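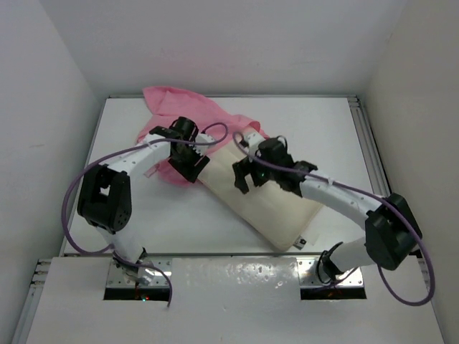

Nisterden Soft Goods Handling Set

Data card and notes for staff, v3

## What it covers

Recordings of two-armed handling of cloth items at the Nukdale linen and returns depot. Each episode pairs a fixed view of the work cell with views from the grippers. The set holds 3,000 episodes, 65 of them kept aside for testing. Items are the kind the sorting bench sees every day: thin cloths, covers, pouches, small cushions. 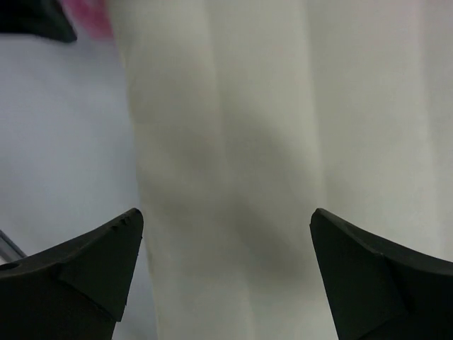

Gripper view, cream fabric between the open fingers.

## Why the depot is doing this

Sorting and laying out returned items takes up most of a bench shift. It means a lot of reaching and pinching, and sore wrists are the most common complaint in the injury book. The plan is for the cell to take over first handling. Checking for stains and tears, and deciding what gets mended, stays with bench staff.
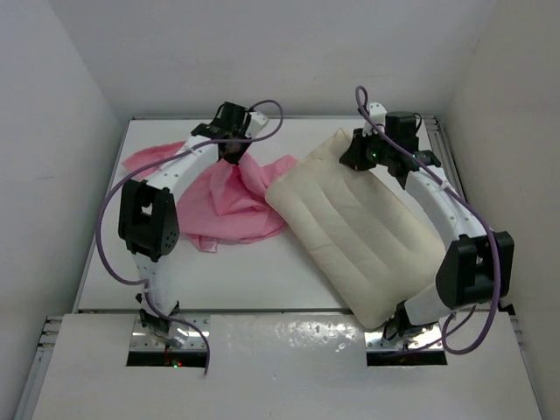
Rosters were redrawn in August. Bench shifts now run with one fewer sorter, and that person moves to the mending room or to labelling episodes. Labelling is paid at the bench rate. Anyone going to labelling gets 40 hours of training on the clock. No positions have been cut so far, but two vacancies were left unfilled, and the staff meeting asked for that to be written down.

## Labels

- `item`: cloth, pouch, cushion, other
- `colour`: main colour only
- `grasp`: open, closing, closed, unclear
- `outcome`: filled in from the whole episode, never from a single picture

Use `unclear` freely. Thin cloth often hides the fingertips in the gripper views. 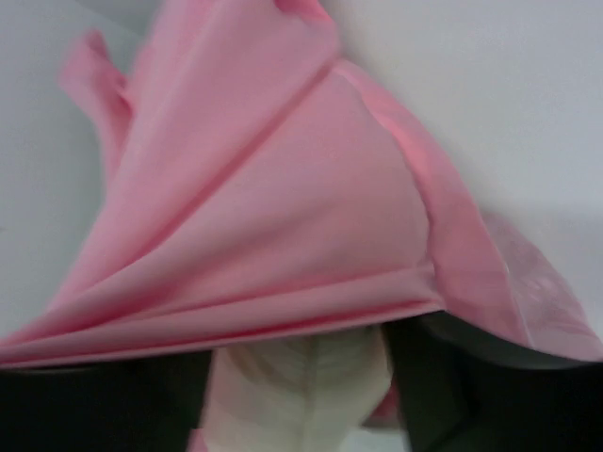 Last changed: August, v3 (label list revised)

## Known problems

Most items are pale or pink, so darker colours are under-represented. 155 episodes have a timing offset between the fixed and gripper views and are listed in `offset.txt`. Halász format exports drop the `unclear` label, so check the counts after converting.

The recordings aren't used to measure anyone's work speed.

© Kenaven Data Office | Contact: front desk, Nukdale depot | Back to top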